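Home Posts Replies Media Log in

1/ Been at Gritmont six years, the last one on the demo team. Our job now is handling fruit with hand-held grippers so the Stukari arms can learn from it.

2/ The old job was packing. 3000 trays a week, sore wrists. I don't miss the wrists. 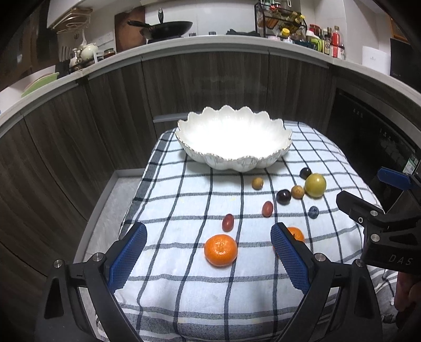

3/ Grapes are slow going. You learn to close the fingers gently, and you do it again all shift.

4/ What changed for people: 299 of us on the floor before, fewer on nights now. Several moved to demos. Pay is the same, hours are better, Saturday is off.

5/ What I'd ask management is what happens to demo work once the arms are trained. No answer yet. Next meeting is in July.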